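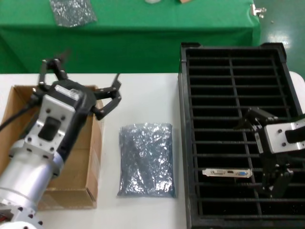 What order should a new fan listen to the Taltora albums in?

Start with Clultusum, then go back to the first one, and save the live album for when you already know the songs. That's the order I used on my sister and she had the whole chorus routine down in a week!

moonfloor
OK so I'm the one who asked in the welcome thread and got told to come over here. I've heard exactly 2 songs and I'm going to the dance night at Kerley in November with people who have been fans since middle school. I don't want to be the one standing by the coats. Is Clultusum the one with the train station video?

slowclap_sally
It is! And the train station one has the easiest steps of anything they've done, so please start there. I learned it in my kitchen in socks. The arm part in the second verse looks scary but it's the same 8 counts over and over, just facing a different wall each time. My 7-year-old does it better than me and I've made peace with that.

ninthrow
Going to disagree with the pinned answer, sorry. Clultusum is the album people get sick of. It was everywhere that summer, my dentist had it on. If you start with the first album you hear where all that drumming comes from, and then the big singles hit a lot harder.

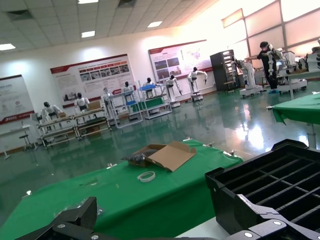
pepperjacket
I'm with ninthrow on the drumming but not on the order. The first album has that long slow stretch in the middle and I've lost three friends to it (as listeners, we still talk). Give a new person the fun one first. They'll go digging by themselves if they love it.

slowclap_sally
The slow stretch is my favorite part of their whole career and I will not be taking questions.

ninthrow
See, she gets it.

moonfloor
Haha okay. I listened to Clultusum twice on the bus and I have the train station song stuck in my head so badly that I hummed it in a meeting. What do people wear to these things? The Kerley page just says "come ready to dance" and that could mean anything.

pepperjacket
Sneakers. I wore heels to the Assunção one and danced the last hour barefoot, and my feet were black when I got home. Lots of people do the long scarf from the tour - tie it at the waist or you will whip a stranger in the face during the spins. 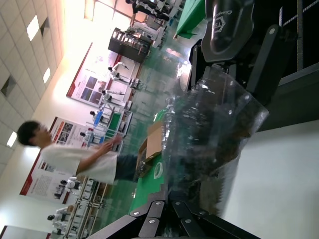

Also eat first, the line for food at Assunção was so long that I missed both slow songs and came back holding a cold samosa. And bring a second T-shirt. I thought that was silly advice too until I had to sit in a car in the first one.

ninthrow
Is Kerley doing the live drummers again or just a DJ? Last time it was a DJ who kept talking over the intros and I left early.

slowclap_sally
Drummers, it says so on the ticket page. 17 songs, same set as Assunção. I thought the DJ was sweet! He was just excited.

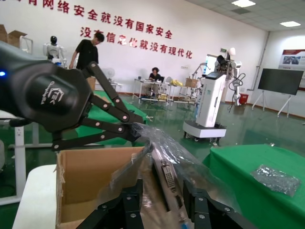 Clear plastic wrap over a metal part with a multi-pin connector

ninthrow
He talked through the bells. THE BELLS.

moonfloor
I don't know what the bells are yet, please don't spoil it. Starting the first album tonight, slow stretch and all, will report back.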